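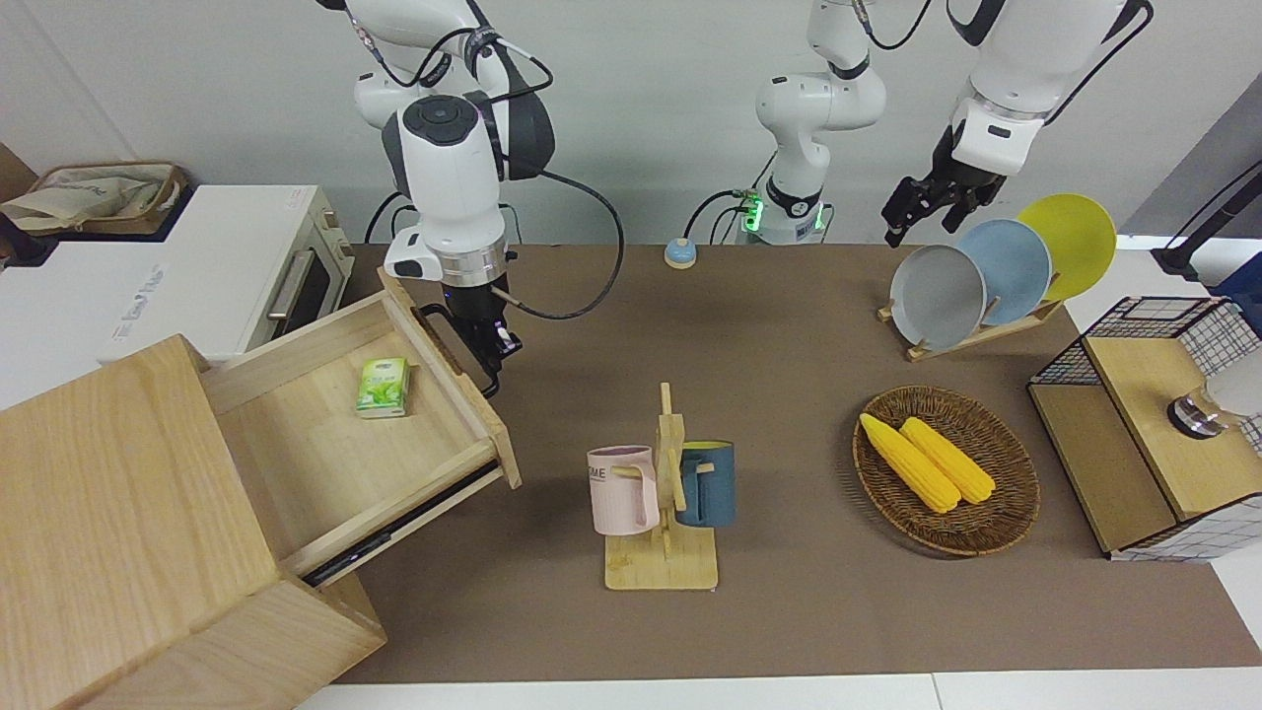 Food stealing from raised surfaces was defined for owners as any occasion on which the dog took, or tried to take, an edible item from a height at or above its own shoulder. The definition excluded food on the floor, food in the dog's own bowl and food held in the hand. Owners were also asked to separate surfaces from storage, a distinction that caused some difficulty in the pilot version of the form. A work table counted as a surface whatever stood on it. A wooden drawer left open and a plate rack, both on the table in Figure 2, were recorded as storage, and an item taken from either was entered under storage even where the dog had reached it by way of the table top. Where the owner could not say which of the two the food had come from, the entry was kept in the totals but left out of the comparison by location.

Figure 2. Table-top items treated as storage in the owner form: open drawer and plate rack.

3.2 Owner form and diary

The form had 26 items. The first part covered the dog's age, sex, neuter status, shoulder height and feeding times, and the second asked about past stealing, the owner's usual response and any training already tried. Items on response were open-ended. In the pilot, a fixed list had led owners to tick "remove the food and ignore the dog" far more often than their own diaries supported, and the list was dropped on the advice of Mirela Toledo, who had coded the pilot data.

The diary ran for 30 days from the date of enrolment. Each event took one line: time, location, item taken, who was in the room, and what was done next. Days with no event had to be marked as such. Blank days were treated as missing. Owners who left more than a third of their days blank were not used in the diary analysis, although their forms were kept for the description of the sample.

Completed forms were received from 414 households. Recruitment was through training clubs and two veterinary practices, and closed on August 21, 2020. Households with several dogs were asked to report on the dog whose name came first in the alphabet. Without this rule the owner would tend to choose the worst offender, and rates in multi-dog homes would be inflated. Dogs on a prescribed weight-loss diet or on long-term steroid treatment were excluded, both conditions being known to raise appetite.

3.3 Coding of owner response

Responses were sorted into four classes: interruption before the food was reached, verbal correction afterwards, exchange for another item, and no response. Chasing the dog to recover the food was first given a class of its own. It was later merged with verbal correction, as the two were reported together in nearly every case. Dalva Seixas and Liudmyla Sirko coded all open answers independently and without sight of the diaries. Disagreements were settled by discussion, and where no agreement could be reached the answer was marked unclassified.

The class "exchange" needs a note. Some owners described offering a treat only once the dog already had the food in its mouth, while others had trained a release cue beforehand and used it in the kitchen as they would elsewhere. These are different procedures and would be expected to have different effects on later stealing. The answers were often too short to tell them apart, and the class was therefore left whole. Any result for exchange should be read with this in mind.

3.4 Treatment of height

Shoulder height was measured by the owner with the dog standing square against a wall. Reach was not measured. A dog standing on its hind legs can gain a good deal of height, and the gain depends on build, age and the state of the hips, so that shoulder height is at best a rough guide to what the dog can get at. Surface height was also reported by the owner. The ratio of surface height to shoulder height was entered in the models as a continuous term, with chairs and stools near the surface entered separately as present or absent.

Small dogs were not excluded. Several diaries for terriers and dachshunds recorded repeated stealing from tables by way of a chair, and in these homes the ratio alone would have predicted almost no events.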